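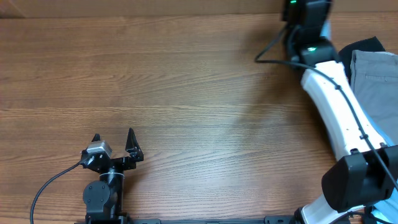
# Oiling a wooden tabletop (and getting it back to that soft glow)

I love this job. It takes one afternoon, a handful of rags and a bottle of oil, and the grain comes up so well that you'll keep walking past the table just to look at it again! If your top has gone dull, or feels a bit scratchy under your forearms when you sit down to work, this is the fix.

These steps are for bare or previously oiled wood. If your table has a hard varnish or lacquer on it, oil will just sit on the surface and turn gummy, so check first. Put a few drops of water on a spot near the back edge and leave them for 16 minutes. Wood that darkens under the drops is ready to drink up some oil. Drops that stay beaded mean there's still a finish doing its job, and all you need is a good wash.

## What you'll need

- Tung oil or a ready-mixed hardwax oil (I used Kitside's clear one, but use what you like)
- Sandpaper in 120, 180 and 240 grit, plus a cork or rubber block
- Lint-free cotton rags, more than you think. An old bedsheet torn up is perfect
- Dish soap and warm water
- Nitrile gloves
- A vacuum with a brush head
- A metal bucket of water for the used rags

## 1. Wash it

Mix a small squirt of dish soap into warm water and wring the cloth out hard before it touches the wood. Go with the grain from one end to the other. Pay attention to the front edge where wrists and sleeves rest, which always holds more grime than the middle. Wipe again with plain water, then let the top dry overnight with a window cracked open.

## 2. Sand with the grain

Start with 120 only if you have rings or scratches. Otherwise go straight to 180. Long, even strokes, always in the direction of the grain, and keep the block flat when you get to the ends (it wants to tip over and round off the corner). A wide horizontal grain is very forgiving along its length and very unforgiving across it. One careless swipe sideways will show up as soon as the oil goes on.

Vacuum, then do the whole top again with 240. Close your eyes and run your palm over it. You'll feel the rough bits long before you see them.

## 3. Raise the grain

This is the step I used to skip and now adore. Wipe the surface with a barely damp rag, wait for it to dry, and feel how fuzzy it's gone. Knock that fuzz off with a light pass of your used 240 paper. The finished top will be so much smoother!

Vacuum again and wipe away the last of the dust with a dry cloth.

## 4. First coat

Gloves on, windows open. Pour a puddle the size of a cookie in the middle of the table and spread it out with a folded rag, working along the grain. Darker streaks will deepen right away and the lighter bands go warm and golden between them. It's my favorite five minutes of the whole project.

Leave it for the time on the can. Mine says 16 minutes. Then wipe off *everything* that hasn't soaked in. Be ruthless. Sticky tables come from oil left behind, every time.

## 5. Wait, buff, repeat

Give it a full day, buff with a dry rag and put on a second coat, thinner than the first. Most tops are happy with two or three. A very thirsty one in our hallway took 6, but that had been living next to a radiator.

Check your progress by crouching down and looking across the surface toward a window. You want a soft, pale sheen spread across the wood. Shiny patches need more buffing, and flat, chalky ones need another lick of oil.

## Before you throw the rags away

Please read this bit. Rags soaked in drying oil can heat up and catch fire by themselves if they're balled up in the trash. Drop them in the bucket of water as you finish with them, then lay them out flat outdoors to dry until they're stiff.

## Looking after it

Wait a week before putting anything heavy down, and longer in a damp July. After that, a damp cloth for daily wiping and a quick thin coat once or twice a year is plenty. Spills on fresh oil should be blotted, not rubbed. If you do get a ring, sand just that spot with 240, feather out the edges and dab on a little oil. It blends in beautifully by the second coat.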